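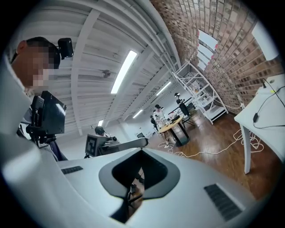

Ehsan Mengal wants to know why we don't just buy one good arm and stop fooling around with handheld grippers. Fair question, and I've had it three times since January, so I'm putting the answer in a thread.

An arm is the most expensive thing on our wish list and the one we're least ready for. It needs a fixed mount, a service plan and a person who looks after it. A handheld gripper needs a hand.

Our plan for the first half of the year is handheld units only. We have 6 now. The budget covers getting to 19 if the price from Fornent holds. Their quote is good through the end of the quarter and I don't expect them to stretch it.

We also asked Prerden. Cheaper per unit, but the pads are sold separately and you have to buy them in packs of 100. We don't have the shelf space or the money for that many pads up front.

Pads are the line everybody forgets. So are cables, chargers, marker stickers and spare camera mounts. In my sheet those come to more than a third of what the grippers cost, and the first draft had them at zero.

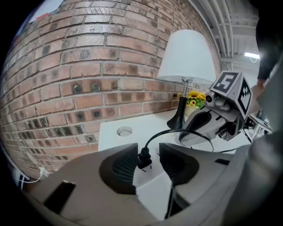
Cables get their own row now. Last year I lumped them under "misc" and ran through the whole line early. If you're doing a sheet like this, split it by length and by plug type. One long one in the wrong size is money in a drawer.

Somebody asked about working in pairs. Yes, budget for it. Two people at one table means 2 sets of everything, plus a spare set on a shelf nearby. If a unit goes down and there's no spare, you're paying both people to wait.

Furniture: buy used. Tables, lamps, racks, stools, whatever goes on top of the tables. I put a small number in for this and didn't spend all of it. Mixed tables are better for us than matching ones anyway, and they cost less.

Power is where I got it wrong. I priced the outlets we had and never asked how many we'd need with every table in use. The electrician's quote came in higher than the whole furniture line. Get that quote first — before you sign for a single gripper.

On renting: Cheema will rent by the month. Fine for a short job. We ran it out to the end of the year and buying wins by early summer, even with repairs figured in. Your numbers may be different if your work comes and goes.

As for the arm, it's on the Diltodlow plan for next year with a question mark beside it. Ehsan, you're welcome to argue for it when we redo the sheet. Bring a price for the service plan.

I'll post the blank version of the sheet once I've taken our supplier prices out of it. Figures in this thread are from February 2022, so check your own quotes.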